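# Arm drifts into the backsplash after a protective stop (Firno 2.4 sim)

**mtalebi** - 9:40 am

Posting this before I file it, in case someone has already hit it. We run the kitchen set in Firno with the Pirzada controller. When the arm takes a protective stop mid-reach and gets cleared, it doesn't resume from where it stopped. It goes back to the last waypoint it had queued, in a straight line, at full speed. Out of 100 runs with a forced stop, 32 ended in a collision.
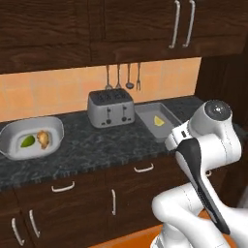 The resume path is the fault, as far as I can tell. The planner never gets asked again after the stop is cleared, so nothing checks the line against the counter. The log shows error 2747 and then motion with no plan ID. It matters most in a layout like ours, where the utensils hang right over the toaster and the pan with the lemon wedge sits near the arm. A straight line across the back of that counter has plenty to hit.

Mahsa Talebi, Jallel

**flumamside_ops**

2747 is a stale joint state. Are you sure you aren't clearing the stop too early? We wait four seconds on ours and don't see it.

**mtalebi**

Tried waiting. Same thing, only later.

**horrocks_a**

I don't agree that this is a timing issue. Waiting hides it if your arm happens to be parked somewhere safe. The controller keeps the old queue through a stop and it shouldn't. Flush the queue in the stop handler and force a replan on clear.

**flumamside_ops**

Flushing loses the grasp state. We tried that in June and the gripper opened on every recovery. I'd take a sim collision over a dropped part.

**horrocks_a**

On hardware I'd take the dropped part. A full speed move with no plan behind it can put somebody in the hospital. Save the grasp state separately and flush the rest.

**mtalebi**

Flushed the queue, kept the grasp state in its own topic - reran the same set. No collisions, gripper stayed shut. Two runs timed out on the replan, still looking at those. I've turned off auto-clear on our real cell until there's a proper patch.

**flumamside_ops**

Fair enough. Can you post the handler? I still want to try it with the delay left in.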